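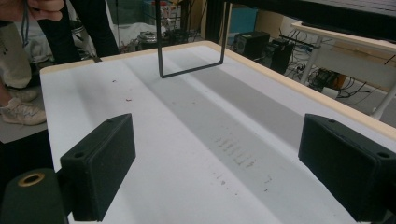

Materials science » Surfaces and wear
Print this article | E-mail this article

3.2 Stains on white work surfaces

Pale tops show everything, and for us that was the fun of it! We followed 18 white benches at the Gullholm site through one teaching term, scoring each for marks left after the usual evening wipe. Most earlier work on staining uses fresh panels that have never met a coffee cup or a careless elbow, so we were delighted to get our hands on surfaces with a real past. Across the term we logged 361 separate marks, the great majority of them smaller than a grain of rice.
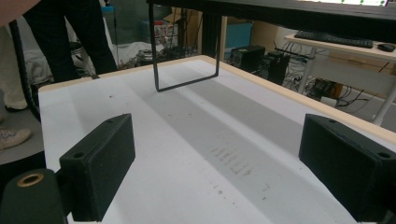 Scores were given under the same lamp, held low and to one side – a trick borrowed from paint inspection, and a wonderful one, as faint scuffs that vanish under ceiling light stand right out. Each bench was then cleaned with plain water for 60 seconds and scored again. Marks that survived this second wipe were classed as set. Set marks clustered along the front third of the bench, where people lean and slide things, and by May that strip had nearly twice the score of the back.

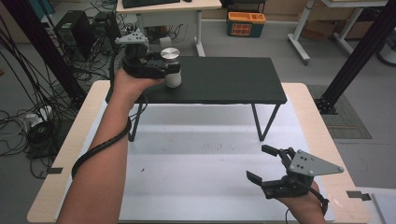
Figure 4. Handling above a white work surface with light wood-grain edges.

Mohammed-Awal Gyamfi, commenting on a draft of this section, argued that leaning and sliding ought to be scored apart, as the Darkville benches were worn mostly by sleeves. We agree, and the Borico panels described in Section 3.3 were tested with cloth and hard rubbing separately.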